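About Jilleck

Home | Boards | Surfaces | About Us | Contact Sales

Welcome, and thank you for wandering over to this page, which we suspect gets fewer visitors than the one with the prices on it. We are Jilleck, a small printing and finishing shop in Dusuvley, and we make patterned things: checkerboards, grids, rulers, bordered plates, and the printed surfaces that go under them on a bench or a table. If it has squares on it, or veins like a piece of stone, there is a fair chance we would enjoy making it for you.

How we got started

The shop began with game boards. A local games club wanted new ones for its long tables, and the ones in the stores were either too shiny to look at under the hall lights or so thin that they curled up at the corners by the second evening. We had a flatbed printer and a good deal of stubbornness, so we said yes, and then spent most of a winter finding out how hard it is to print a plain black square with a clean edge. Our first order was for 33 boards. We printed a good many more than that before we were happy, and the rejects propped up shelves in our stockroom for years afterward (one of them still does).

Word got around, first among other clubs, then among teachers who wanted something for math corners, and then among photographers and workshops who had no interest in playing checkers at all but did want flat, even squares they could measure against. That second group taught us to be fussy. They wrote us long letters about corners. We answered every one of them, and a lot of what we know about inks and borders came out of that back-and-forth.

What we make now

Boards are still the heart of it. You can have them with a border or without, in black and white or in colors of your choosing, and in whatever size of square you need. We keep 300 in stock in our regular sizes, and everything else is printed to order.

Runomine is our name for the surface line, and it came along later, when customers kept asking what to set the boards on. Those are printed sheets for benches and tabletops, in plain colors and in stone patterns. The gray marble is the one people come back for. We redrew it more times than we like to admit, trying to get the veins to drift the way they do in real stone — too regular and it looks like wallpaper, too busy and you lose a dropped screw on it in no time.

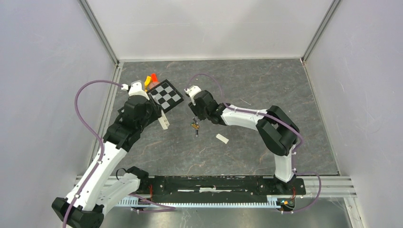

Black and white squares inside a black border, over a gray marble-patterned floor with tan and white veins.

How we work

Every board is checked by eye under a lamp before it is wrapped. The checking table is by the north window, where the light stays even for most of the day, and it is by long custom the quietest spot in the building. Boards with a soft edge or a speck in a white square go into the seconds bin, and we sell those cheaply to schools, who tell us the kids don't mind a speck. Large orders take longer. The biggest we have shipped was for 1000 boards, and we would gladly do it again, with a little more notice this time.

We cut samples too. Send us a note with your table size and the pattern you have in mind and we will mail you a few pieces to live with for a week, which is a much better way to choose a gray than looking at one on a screen.

Come and see us

The front counter is open on weekday mornings, and there is parking behind the building if you don't mind a tight turn. Allow 45 minutes if you would like to go through the sample drawers properly, as most people do once they get started. For quotes, odd sizes, or a pattern you haven't found anywhere else, write to Sales through the contact page. Rough pencil sketches are very welcome.

Page last updated 2022-10-07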